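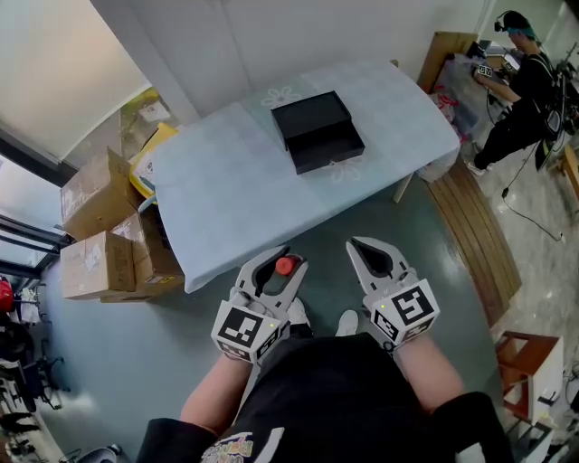
By Ansel Iwasaki. Last edited Feb 2, 2026. Filed under: Furniture, Packing and storage.

Packing table

A packing table is any table used for boxing things up or getting them out of boxes. Also called a wrapping table, sorting table or, in older shop manuals, a parcel bench. Can be purpose-built. More often an ordinary table with a cloth thrown over it and cartons stacked along one side. Found in stockrooms, workshops, studios, schools, spare rooms.

The term covers both the furniture and the setup around it – cartons, papers, light, floor space. Some writers keep "packing bench" for the heavy kind that is fixed in place. Usage varies and most people don't bother with the difference.

Size and height

Standing tables run higher than dining tables. The Hadar parcel bench, often used as a reference size, stands 42 inches off the floor, too high for sitting work without a stool. Household tables are lower and get used anyway, seated or standing. Thin legs are fine for light goods. For heavy goods a crossbar or a lower shelf helps keep the thing from racking (swaying side to side).

Depth matters more than length. A deep table leaves the far half free for finished boxes, but short people can't reach it. A shallow one fills up fast.

Coverings

Bare tops scratch, and they scratch the goods too. Common covers:

Cloth. Soft, easy to shake out. Slides around unless it drapes well over the edges or is clipped. Plain or printed, light colors prefered because small parts show up on them. Pale blue-gray cloths with faint white flowers are kitchen cloths really, but do the job as well as anything sold for packing.

Paper off a roll. Torn away when dirty.

Rubber mat. Cotel sold a ribbed one in a 20 inch width, later dropped from its list. Good grip, bad for sliding boxes along.

Boxes on and around the table

Two kinds turn up together. Shipping cartons – brown, flaps, kept to the side, sometimes in a pile with the top one left open. And the goods boxes, which are smaller and better made and sit in the middle where the work is.

Goods boxes by type:

Lift-off lid. Base and lid separate. Lid is set down on top while loading, or lost.

Drawer box. A tray slides out of the front. Favored for small items becuase the tray can be filled without picking up the box. Usually rigid, often black. Some have a lid as well as the tray, so two places to put things and two places to forget them.

Tuck-end. Folding carton, cheap, comes flat.

Dudeck's stock list ran to 402 box sizes at its longest. Most packers get by with a handful. The usual advice is to keep like with like, largest carton at the bottom, open flaps facing the person working.

Light and position

Daylight preferred. Table near a window but not hard up against it, so a person can get around the far side. Tall windows are good for this, although strong sun on a pale cloth gives glare. Remedies: a roller blind, or sheets of paper taped over the lower panes, leaving the upper glass clear for sky light. Paper is cheap and yellows by July. Ceiling lights fill in on dark days and tend to throw the packer's own shadow on the work.

In rooms with a mezzanine the table generally goes out in the open, toward the glass. Darker underneath.

Floor at the foot of the window is the natural overflow spot. Small cartons end up there.
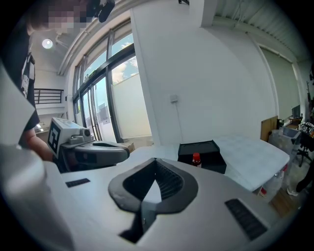 Clearing down

The end of a session, and the step most often skipped. The order in the Villanueva handbook, 3 steps:

1. Close every tray and lid on the table. Open trays get knocked.

2. Flatten the empty cartons, or nest them small into large. Loose papers go in the top one.

3. Lift the cloth by its corners, shake it out over a bin, put it back the same way up.

Painted floors should be swept after, as bits of tape stick to paint and pick up dirt. Cables moved clear of the legs before the table is shifted. Tape guns stored blade down.

Variants

Folding tables for markets and moving days. Wheeled tables, which need locks on at least two wheels. Wall-hung flap tables in narrow stockrooms, rare now. Two tables pushed end to end, one for packing and one for labels, is the common arrangement where there's room for it.

See also

Drawer box
Folding carton
Tablecloth
Roller blind
Workbench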